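Can a machine tidy up small stuff yet, or am I dreaming?

Posted in Home & Workshop, Gadgets

I run a tiny repair and sewing shop out of my converted garage, and the end of every day looks the same. Pens, erasers, zip pouches, kids' shoes waiting on a new sole, little glue bottles, all of it spread over two tables. Putting it back where it belongs takes me 52 minutes on a bad evening, and I'm sick of it! My brother-in-law swears that by next May I could buy something that does this. He also bought a bread machine he has used twice, so I'm asking you folks instead. Is there anything out there that can pick up mixed small items and put them away – in a pouch, in a box, wherever? I don't need it fast. I have an old floor vacuum robot (a Visport, still going) and it's fine, but it just eats whatever I drop. Budget is whatever a decent used car costs, and I'd rather spend a lot less.

– Fela_in_the_garage

3 replies

Rehema Ogola

Short version: you can't buy it for your garage yet, but the work itself is getting done in labs and a few warehouses, slowly. I spent five years fixing packing lines at Wondamska before I moved over to the training side, so I have opinions (sorry in advance, this got long).

On a packing line everything is the same shape and shows up in the same place, and a machine will do that all night. Your table is the opposite. A shoe is easy enough to grab because it's big and it squishes a bit. A marker rolls. A flat fabric pouch is the worst of the bunch – there's nothing to pinch, and once you do have hold of it the opening closes up on you. Then you want to put the marker inside! That's a two-handed job for a person, and it's a two-handed job for a machine too.

If you want to judge any product somebody tries to sell you, this is what I'd ask to see:

Grabbing a thin thing off a flat table. Use your own pen, on your own table. Demo tables are often padded, and padding helps the fingers get underneath.

Opening something soft. Ask for a zipper pouch that starts out closed and flat. If they hand it over already open, they've skipped the part you'd be paying for.

A mixed table. Sellers love to show one object at a time. Ask for a pouch, an eraser and a marker together, with shoes and a bottle and boxes left sitting behind them, and see if it goes for the right ones.

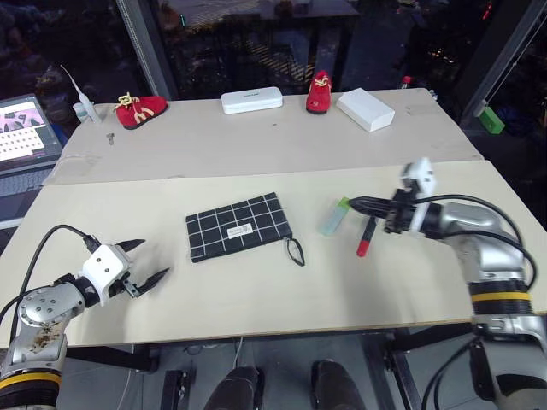 What I'd do in the meantime

Get trays. I know, boring! One shallow tray per job, lip on all sides, and at closing time the whole tray goes on the shelf with everything still in it. I got my own cleanup down to 10 minutes that way and it cost me less than lunch. If a machine ever does show up at your door, trays will make its life easier too.

stitchwitch

I asked the same thing last year and ended up hiring my neighbor's kid for an hour after school. Works great except he puts the glue in with the thread.

Awasthi

Disagree a little with Rehema. You could do part of it now if you stop asking for one machine that does everything. A small arm bolted to the bench can sort pens into a cup if you always dump them in the same spot, and I've had one doing that for 3 months. It drops a few and I pick those up. The pouches and shoes I still do by hand, and I don't see that changing soon. You need to like tinkering, though, because I've easily put more hours into it than it has saved me.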